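Notes on the Prekasis Table Kit after One Month of Use

Posted Jun 29, 2023

This blog has until now dealt mainly with training courses and the upkeep of older machines. Several readers have written to ask for an account of the Prekasis Table Kit, which is supplied in this country by Festum and which has been offered to colleges and small workshops since the spring. I have had the use of one kit throughout June. The following remarks are my own and were not shown to the supplier before they were published.

The kit is sold as a complete set for teaching and testing household handling tasks. It consists of a single arm, a two-finger gripper, a small camera fitted at the wrist, a control unit and the software needed to record and replay a task. The table is not supplied. The objects to be handled are not supplied either, although Festum will provide a list of suitable items on request. I found the list helpful but rather cautious, and I set it aside after the first few days in favour of things of my own choosing.

Assembly was carried out in a single afternoon. The printed manual is clear as far as the mounting of the arm, and less clear on the matter of the wrist cable, for which two different routes are shown on facing pages. I followed the second and had no difficulty. The control unit must be placed within reach of the operator, as the stop button is on its front face, and intending purchasers should allow for this when choosing a bench.

The software requires registration before first use. A licence is included for one named user, and a second user must be added by writing to the supplier. My own request was answered on the following working day. Institutions with changing groups of students may find the arrangement tiresome, and I would ask Festum to consider a shared licence for classrooms. 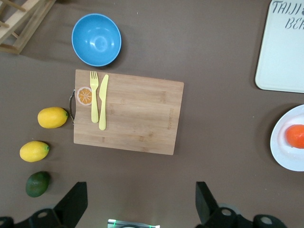 Hosseinzadeh
Author and editor, Humetwood Bench Notes

The view from the wrist camera is the part of the kit on which I have come to rely most. Both gripper fingers remain visible at the lower part of the picture, and the operator can therefore judge the gap between them against whatever is on the table. With a cutting board in the middle, a blue bowl behind it and toy lemons to one side, I was able to plan a task from the camera view alone. Bright colours stand out well against a brown surface. The bowl does show a white highlight on its shiny interior, and users who intend to work under strong lamps should give some thought to their position.

Flat objects deserve a separate word. A plastic fork and knife laid on a board are a far harder test than a piece of fruit. The fingers of this gripper are broad plates, well suited to a lemon or an avocado, and they must be brought down with care if they are to take hold of something so thin. Prekasis offers a set of narrow fingertips as an optional part. I have not tried them and can offer no opinion, but I consider that they ought to be included in the standard box.

In the course of the month I recorded 961 attempts across 4 tasks. I do not propose to publish a table of results, as the tasks were altered more than once and the figures would not be comparable. I can say that the recording function lost no data, that the files were named in a sensible order, and that replaying an earlier attempt took no more than a few moments. The arm needed to be set to its home position again on two occasions, both after I had moved the bench.

The noise of the arm is modest. The fan of the control unit is not, and in a small room it becomes wearing by the end of the day.

As to cost, the kit was quoted to me at £3000, with a further £400 for the extended service plan. The plan covers one visit a year and the replacement of the gripper fingers. For a college with regular classes I regard the plan as reasonable. A private user who is content to change worn parts at home may prefer to do without it.

The kit is due to be returned to Festum at the start of next month. I have asked whether the narrow fingertips might be lent for a short period, and I shall add a note to this page if they are received. Questions concerning the wrist cable may be left in the comments, where I will post a copy of the route I used.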